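### 4.2 Open-day demonstration

The sandwich assembly task was shown to visitors at the Odatton site during an open day in October. Visitors stood behind a barrier and watched the arm work at a white table, with the wrist view repeated on a monitor. Ingredients were presented upright in a clear rack so that each could be approached from above. In the view below, bread, two dark brown slices and a lettuce leaf stand in separate slots, with a metal tray beside the rack.
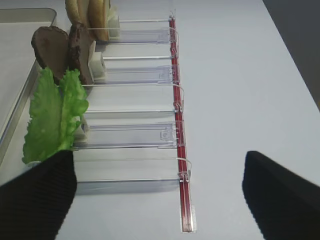
### 4.3 Visitor responses

We logged 1,236 visitors through the door, of whom 1,041 filled in the short form at the exit. Rizwan Jayawardena ran the desk and answered questions between runs. The most common question was whether the arm could tell one ingredient from another. Many people also asked about cleaning, which the form did not cover, and we have added an item on it for the Plarbridge visit.

Several visitors said they understood the task better from the monitor than from the table. At table height the clear dividers were hard to make out against the white surface, whereas the wrist view showed the slots and the food in them (Figure 5). Staff from Velico made the same remark and asked for a second monitor at the far end of the barrier. We had one spare but no cable long enough to reach.
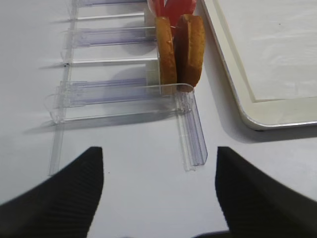
**Figure 5.** Wrist view during the open day: two round, browned slices upright in the clear rack, with the open gripper in the foreground and a white tray to the right.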